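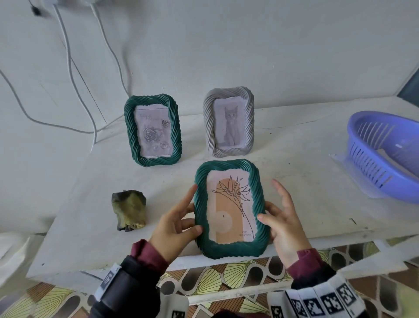

A visit to the Grukeck home fair, 24th February

Grukeck holds its home and craft fair twice a year, in December and again at the end of winter. I skipped the December one, so this was my first time in the new hall. Parking was easy and entry was free before noon.

I went mostly for the picture frames. Wuna had a good run of them, all in the same style, with a thick twisted border like a length of rope. I saw dark green and light gray. The one I liked best was a green one with rounded corners, still with its printed card inside, a bird-of-paradise flower in thin black line over a peach arch. The roses and the kitten looked good standing together against a white wall, and I would hang that pair as they are.

Prices were fair. The stand had a deal on 2 frames, and I was told they brought 900 to the fair. By mid-afternoon the light gray was getting hard to find.

Next door, Bako sold baskets and trays. The quality was mixed, and I didn't buy anything there.
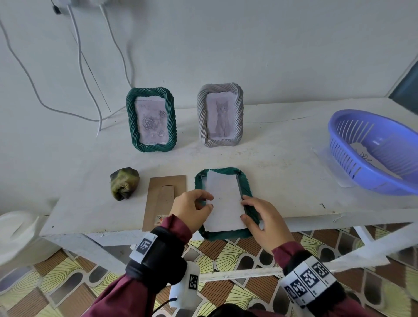
FITTING A PRINT

Changing what is in one of these frames is simple enough. The back is brown cardboard with a hinged stand flap in the middle. With the back off and the frame lying flat, the paper goes into the opening and gets eased in at the side. A slightly torn edge on the paper is no great problem if the border covers it - check from the front before closing up.

I would keep the sheet that comes in the frame, as it makes a handy template for cutting a print to size.

GETTING THERE

The hall is a short walk from the Amness bus stop. The cafe takes cards, the coat check takes cash only. The fair counted 2,210 visitors on the day and the aisles were tight after lunch, so go early. Doors close at five.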